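Plesness Ino tumbler review: nine months at the bathroom sink and on the desk

4 September 2019

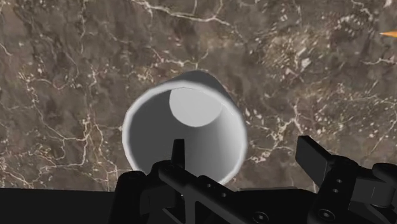
I bought the Ino to replace a glass that kept getting chipped against the faucet. It is the plain version, with no handle and no lid. Plesness also sells a lidded one, which I have not tried.

Size and feel

It holds enough for a full drink of water without being heavy. The walls are thicker than I expected, and the rim is thick too. That took some getting used to with coffee. With water or juice I stopped noticing after the first week. The outside is smooth, so it can slip if your hands are soapy.

Daily use

Coffee stays warm long enough to finish it at a normal pace. If you forget it during a phone call, it goes cold like it would in any other mug. Cold drinks do leave a ring on the desk on humid days, so use a coaster.

It does not stack. Two of them together jam, and I had to run warm water over the outer one to get them apart. If your cabinet is small, the Birkonano cups are a better choice. They are thinner and they nest, but mine picked up tea stains by February and never lost them.

Cleaning

Mine goes on the top rack of the dishwasher most nights. The color has held up. The inside corner at the bottom is tight, and a sponge does not reach it well. A bottle brush does. Toothpaste dries hard down there if you use it in the bathroom.

Durability

It has been dropped twice, once on carpet and once on tile. The tile left a small mark on the base. It still sits flat and does not leak.

Score

81 out of 100. I took points off for the stacking and for the slippery outside. The price is fair for something used every day, and I would buy the same one again for the bathroom. For coffee I have gone back to a mug with a handle.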